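Sastcombe Household Textile Reuse Scheme
Interim progress report to the Bellberg Fund
31 July 2026

1. Period covered

This report covers the four months from April to the end of July. It follows the headings set out in the grant agreement. Spending is reported separately on the Fund's own form.

2. Collection

Collections ran on both routes throughout the period. The Sastcombe route serves the town and the two estates to the north of it. The Sedavdale route serves the valley villages and is run fortnightly from the village hall car park. A total of 797 bags were received, against a target for the period of 700. The Sedavdale route started slowly and did not reach its planned share until June, when the collection point was moved closer to the bus stop.

Bags are weighed on arrival and opened within two working days. Contents are sorted into four streams: reuse as found, reuse after repair, cutting for cloths, and recycling. Anything damp or mouldy is taken out at the door and is not entered in the stream figures. The share going to recycling remains higher than we would like — mainly single socks, worn-out bedding and garments with failed elastic.

3. Household linen

Household linen was added to the accepted list at the start of the period. Tablecloths, tea towels and pillowcases are checked for stains, thin places and loose hems, then washed at 60 degrees where the label allows. Items without a label are washed at 40 degrees and air dried.

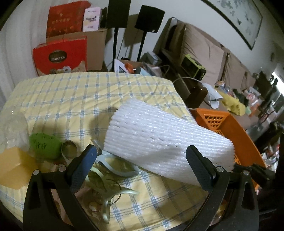 Grading linen has proved slower than grading clothing, and the guidance sheet has been rewritten twice. The main difficulty is patterned cloth, where a faint mark can be missed against the design and a harmless variation in the weave can be taken for a fault. A plaid such as the yellow, blue and white tablecloth, with its crossing double lines in blue and paler patches where they meet, has to be read with the pattern in mind: the paler patches repeat at every crossing and should not be recorded as fading. Graders are now asked to compare any suspect area with the same point in the next repeat before marking it down. Soft wrinkles are ignored at this stage. Plain white cloth continues to be checked against the window and gives few problems.

Linen sells steadily at the Sastcombe shop but poorly at the Sedavdale stall, where there is no room to unfold it. A rail has been requested from the hall.

4. Repair sessions

The agreement called for 19 repair sessions by the end of July, and all were held. Most were fully booked. Sessions last two hours and cover hems, buttons, zips and simple patching. Requests for zip replacement exceeded what could be handled, and a waiting list has been opened. The second-hand Bouchard sewing machine bought in April has been serviced and is in regular use. The older machine is unreliable on heavy fabric and is kept for light work only.

5. Small items and storage
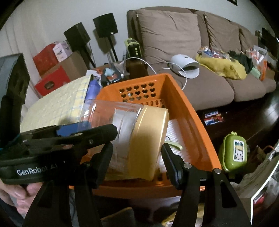 Small items made up a larger part of donations than the original plan allowed for. Straps, belts, ties, ribbons and offcuts arrive mixed with clothing and were previously put into closed cardboard boxes, where they were forgotten. Open containers have been adopted on the sorting tables instead. The orange plastic basket, with its rows of heart-shaped holes along the back, shows the type of mixture to be dealt with: a folded white cloth, a pale green strap, and a clear cylindrical container with a gold-coloured lid and something wrapped in white inside. Under the revised procedure, lidded containers are opened and emptied before any sorting begins, and the contents are entered on the sheet as separate items. Textiles then join their stream and everything else goes to the general shelf.

Racking in the back store is complete except for the bottom shelf on the left side. The dehumidifier is working and the readings have stayed within the agreed range. Access is still awkward when the outer door is in use for deliveries.

6. Variations from plan

The leaflet drop was reduced to 300 households following a rise in printing costs. The remaining streets will be covered by posters. The planned schools activity has been moved to the autumn term at the request of both schools.

7. Next period

Work will concentrate on the zip waiting list, a trial of late opening at the Sastcombe shop, and a short written guide to linen grading for new sorters. We also wish to discuss moving the unspent leaflet budget to thread, zips and needles. A request for this change is attached to the spending form, and a reply before the autumn order is placed would be helpful.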